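Sokol opens paid robot training service, with the hard part left for later

Skumcombe software firm Sokol began taking orders in June for Skuneck, a service that promises to teach a robot arm a new handling job without anyone touching a real arm until the last step. Customers send in a description of the job. Sokol builds a simulated version, runs a gripper through it over and over, and sends back a control program along with the recordings it was trained on.

The price is $1,798 per job. That covers one task, one type of gripper and up to three rounds of changes. Installing the program on a customer's own machine is not included, and neither is any testing there. Sokol says it will recommend an installer, but the customer signs a separate contract and pays a separate bill.

The company is pitching the service at small shops that own an arm and can't afford a full-time programmer. Its sales page talks about packing lines, parts sorting and kitting. The sample material it gives to prospective buyers is a good deal plainer, and consists mostly of colored blocks and slabs on a bare table, recorded from a view that looks out past the gripper fingers.
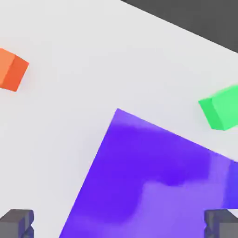

A Skuneck sample, with a purple slab in front of the open gripper and orange and green cubes to either side. Simulated view.

There's nothing wrong with blocks. They are a common place to start, and a buyer can at least tell what is supposed to be going on. But a shop in Biminley that packs shrink-wrapped hardware is going to want to see shrink wrap, or a bent carton, or two parts stuck together with oil. The sample set has none of that. Asked for something closer to factory work, the company said customer jobs are confidential and that a broader set of samples is being prepared. It would not say when.

The sample set holds 157 recordings. Sokol's brochure describes them as "representative of delivered quality," a phrase that could mean a lot or very little. There is no list showing which attempts worked and which failed, and no note on whether failed attempts were removed before the set went out. A buyer who wants a success rate has to sit down and watch them all with a notepad.

The brochure does give one number. It says a typical job is ready in 44 hours from the time the customer approves the simulated setup. That clock leaves out the time it takes to build the setup and get it approved, and the company's own order form warns that this stage "varies." Two jobs of the same size could arrive weeks apart and both meet the advertised figure.

Then there is the matter of what the camera gets to see. Skuneck programs work mainly from the camera at the gripper, which keeps the hardware simple and cheap. It also means the program knows little about anything outside that view. When the fingers are turned toward a blank stretch of surface, the picture has almost nothing in it to steer by. 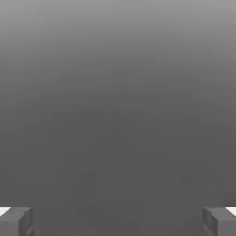 Sokol's answer is a second, fixed camera, offered as an add-on. The order form lists it as optional. The setup guide, a few pages in, calls it "strongly advised for tasks where the target may leave view." That describes a large share of the jobs a small shop would want done, and a customer reading only the order form would have no way to know it. The add-on is priced by quote, so the real cost of a working job is hard to pin down from the published material.

The company makes a fair case on some points. Training in simulation doesn't tie up a production arm, and it doesn't break anything when the gripper comes down in the wrong place. Changing the size of a part takes a few keystrokes. Shops that have paid by the day for an engineer to stand next to a machine and nudge it through its moves will see the appeal. Handing over the recordings is a good policy too, and it gives the buyer something to take to another supplier if things go badly.

What is missing is any account of how these programs do once they leave the simulator. Lighting in the samples is soft and even. Surfaces are smooth and plain. A bench under a skylight at four in the afternoon is a different place, and a program that has only met the first kind may do badly with the second. Sokol says it varies light and color during training to prepare for this. It offers no results from real arms to show how well that works, and the sample set doesn't include a single recording made on one.

The refund terms deserve a close read. Money is returned if the program fails to complete the job "in the approved simulated environment." A program that passes there and fails on the customer's floor counts as delivered. The three rounds of changes can be used to fix it, but each one has to be requested within a month of delivery, and a shop waiting on an installer could lose much of that window before the arm has moved.

Existing customers aren't named. The company says around a dozen jobs have been delivered under an early access deal and that further details will come when those customers agree to speak. It declined to say how many of the programs are in daily use.

Sokol plans to show Skuneck at a trade open house in Biminley later this year and says a physical arm will be running there. Buyers who can wait may want to bring one of their own parts along and ask to see it picked up. Those who can't should get a written price for the second camera and the installation before paying the $1,798, and should ask for the refund test to be moved to their own bench. Sokol says it will consider changes to the terms case by case.

Orders are open now through the company's Skumcombe office. The sample set is free on request.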